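Getting black grime off a white painted desk (and a pink plastic case)?

Posted by Niloufar Fallahi
January 5, 2022

Hi all, quick one before work. I have a white desk top, painted, slight gloss to it. Got it used off a guy in Berkby so no idea what paint. I use it for small repairs and also paperwork, so there's a screwdriver and a stapler living on it most days. Problem is the dirt. Black crumbs and smears, looks like soil, and when I wipe it it just drags out into gray streaks. Worst by the pink plastic case. The case itself is filthy too, specks all over the top.

Tried so far: dry paper towel (bad idea, more streaks), dish soap and water, a bit of window spray. Loose stuff comes off, gray marks stay. There are little chips in the paint as well and I don't want to make those worse. Wallpaper goes right down to the desk at the back so I can't slosh water around either.

Do I scrub harder or is this a repaint? Budget is small. Pics:

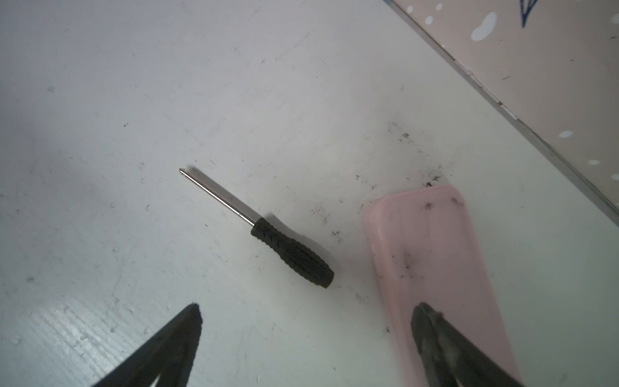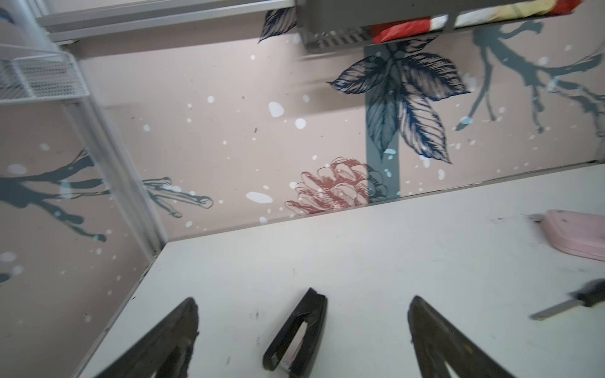
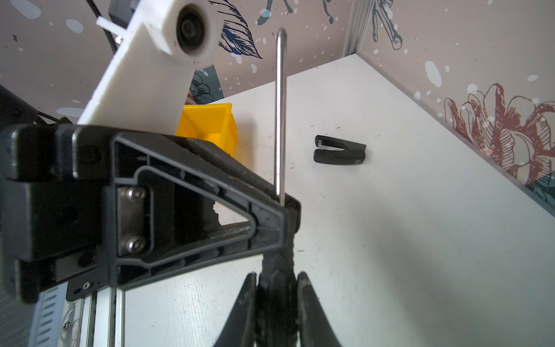
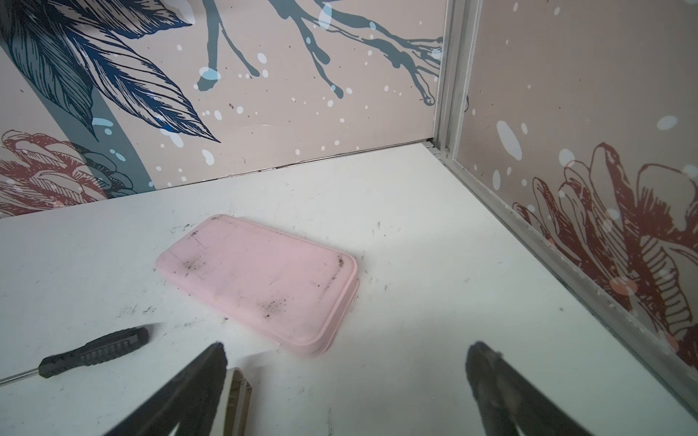 White desk top in all four, pink case in the first, second and last.

Edit: forgot to say, no smell to it and it isn't greasy when I rub it between my fingers. Gritty more than anything.

Teemu Vuorinen

Stop wiping it dry!! Grit + dry towel = sandpaper. Half those gray streaks are probably scratches with dirt sat in them.

What I'd do. Everything off the desk, stapler, case, the lot. Vacuum with the brush end, go slow, get along the back where it meets the wall. Then barely damp microfiber, lift and fold to a clean side, don't rub in circles. Once the grit is gone put a little baking soda paste on a soft cloth and try one gray mark in a corner. If the cloth comes up gray, good, keep going. If it comes up white you're taking paint off, so stop there.

Melamine sponge works too but it will dull teh gloss, you'd see a flat patch when the light hits. I did a whole shelf like that once and ended up having to dull the rest to match.

Chips: dab of white enamel on a toothpick, two thin coats. Let it sit overnight before you put anything back down.

Case is easy. Take it to the sink, warm water, dish soap, old toothbrush round the rim. Gunk loves that raised edge. Scratches in the plastic will stay, sorry.

Eetu Lehtinen

just sand and repaint

Marjatta Saarinen

Wouldn't sand an unknown paint off a used desk without testing it first, if it's old enough it could have lead in it. Test kit from the hardware store, do that before any sandpaper comes out.

Otherwise agree w/ Teemu. Only thing I'd add is get a cutting mat. Mine's a cheap one from Tikkanen, had it 5 years, all the screwdriver work happens on that and the crumbs get tipped in the trash at the end. Also wipe the tools before they go back down, a gritty handle will mark the paint just getting slid around.

And keep the paste well away from the wallpaper, it dries in a white line and is a pain to get out. Tape a strip of paper towel along the back edge.

Niloufar Fallahi

Thanks both, had no idea about the dry towel thing. Vacuum tonight, paste on the weekend. Will get a lead kit too if it comes to sanding. Does the enamel need to be a matching white or is any white ok?

Teemu Vouri had to log in again, it's Teemu. Any gloss white, spots that small won't show.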